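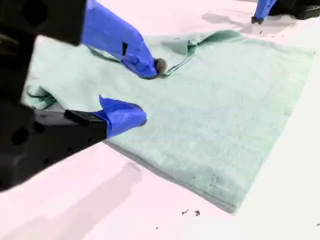 Software / Motion Planning / Deformable Objects

Plilent Fold Planner

Plilent Fold Planner is a motion planning package for multi-arm cells that handle towels, napkins and other flat textile goods. It takes segmented depth images from an overhead camera, estimates the outline and layer structure of the cloth, and outputs timed grasp, lift and place trajectories for each arm.

On a terry-like towel, one finger can hold a pinched ridge while a second waits near the cloth and another stays clear of it. The planner treats these as separate roles (hold, standby, clear) and reassigns them at every step of the fold sequence. Bunched areas are tracked as low-confidence regions. No grasp is planned inside one until the region has been pulled flat or observed again.

Perception
Edge and ridge detection on low-contrast fabric, including pale cloth on a white table. Shadows cast by the arms are masked using the current joint positions. Small specks on the work surface are filtered by size; the threshold is set in the cell file.

Planning
Replans on each new cloth estimate. Collision checks cover arm to arm, finger to table and finger to cloth. Finger geometry is loaded from a mesh or entered as a padded capsule. Use the padded capsule where fingers are wrapped or sleeved, and enter the outer dimension of the covering.

Control interface
Joint position or joint velocity streaming. Gripper commands are sent on a separate channel with their own timeout. A lost camera stream stops all arms in place and keeps the grippers at their last commanded width.

Tooling
Sequence editor, log replay and a command-line validator for cell files. The library includes 114 fold sequences. User sequences are stored as plain text and can be kept under version control.

Licensing
One license covers one cell with up to 4 arms. Offline planning seats are sold in packs of 2.

Known limits
Fitted sheets and garments with sleeves are not supported. Seams may be reported as edges on thin cloth; lower the edge gain before editing the sequence.

Integration contact: Vasanthi Shenoy, Esville office
Page revised 5/16/20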